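Ferkgate Forums > Small Shop Automation > Budgeting and Buying

Thread: Second arm or better grippers? Trying to get a budget in by April

tapeandkraft
Feb 6, 2024
We have two arms on one long table and I get to ask for money once this year. My wish list is a third arm, but the quote from Ondurby made me sit down. Meanwhile the grippers we own are fine for cups and not much else. If you had to pick, would you spend on another arm or on spare grippers and cabling? Cup stacking and sorting is most of what we do right now.

mossbucket
Grippers, no contest. We bought an extra arm first and it sat for 4 months waiting on a controller and a stand that weren't in the quote. Ask Ondurby what's included before you do anything else.

oldrelay
Gonna disagree with mossbucket. Fingers are cheap, you can add them out of the petty cash any time. If you only get one big ask, ask for the big thing. We put in for two Csonka grippers one year and the next year they told us "you already had your robot money."

mossbucket
Fair, but then put the stand, the pendant and the install in the same request. And pad it 25 percent. I mean it.

tapeandkraft
25 percent would get me laughed out of the room, but ok. Does anyone budget for the table stuff? I go through a silly amount of brown paper and blue tape - the grid gets redone whenever we change the layout.

pinwheel88
Yes! Consumables get their own line, ours is 1000 a year and we spend nearly all of it. Can you post your setup? Hard to say if a third arm even fits.

tapeandkraft
Sure. Yellow cup over the green one at the far end, and both pendants are on the white desk.

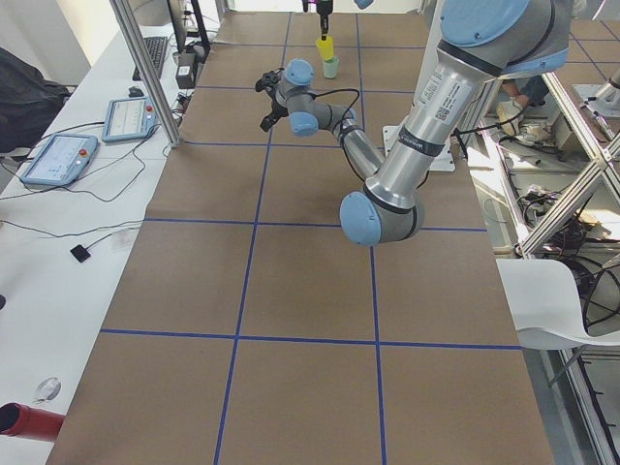

Re: Second arm or better grippers?

oldrelay
Ok, I'm softening a little. Where would the third one go? You'd be reaching over the other two all day, and that desk has to hold another pendant plus its cables. Price a second table from Folton before you price the arm.

mossbucket
So we agree now? Write it down, folks.

oldrelay
We do not agree. I still say ask big, just ask for arm AND table.

tapeandkraft
Going to get the Folton number and send in both versions, one with the arm and one without. Will post what they say.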